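Dillamby Kitchen Sinks – Frequently Asked Questions

Which sizes do the sinks come in?
We make 3 widths. The Whitfield is the smallest and fits most standard base cabinets. The Stakgate is the middle size, and the Fetitz is the large one, with an outside length of 965 mm and a front-to-back depth of 470 mm. Full drawings are on each product page.

Will a new sink fit my old cutout?
Sometimes. Measure the hole in the countertop, not the rim of the old sink. If your cutout is smaller than the one on our drawing, a fitter can enlarge it. If it is larger, call us before you order.

How much does delivery cost?
Delivery is free on orders over $167. Below that, the charge is shown at checkout after you enter your ZIP code. Sinks ship on a pallet and somebody has to be home to sign.

Can I install it myself?
Many customers do. You need a second person for the lift, a tube of clear silicone and the clips from the box. Plumbing connections should follow your local code. Leave the silicone overnight before you run any water.

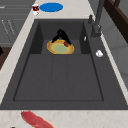

Dark gray sink with a wide, flat rim.

How do I clean a dark sink?
Use dish soap and a soft sponge, then rinse and wipe dry. The white film people notice on dark colors is nearly always limescale from hard water. Equal parts white vinegar and warm water will lift it – leave it for ten minutes and rinse well. Do not use bleach, oven cleaner or steel wool.

Can I put hot pans in it?
Let them cool first, or use a trivet. A pan straight from the burner can mark the surface, and heat marks are not covered by the warranty. Draining pasta is fine if you run the cold tap at the same time.

Does the sink come with a strainer?
A basket strainer and overflow kit are included with all sizes. Faucets and garbage disposals are sold separately. Most disposals fit, but you may need a longer flange.

My sink arrived chipped. What should I do?
Do not install it. Take photos of the chip and the packaging and send them with your order number within 14 days. We can't replace a sink once it has been glued in.

Can I return one I don't want?
Yes, within 30 days, unused and in the original carton. You pay return freight. Custom colors can't be returned.

Are you open over the holidays?
The showroom closes at noon through the last week of December. Online orders are still accepted and ship in January.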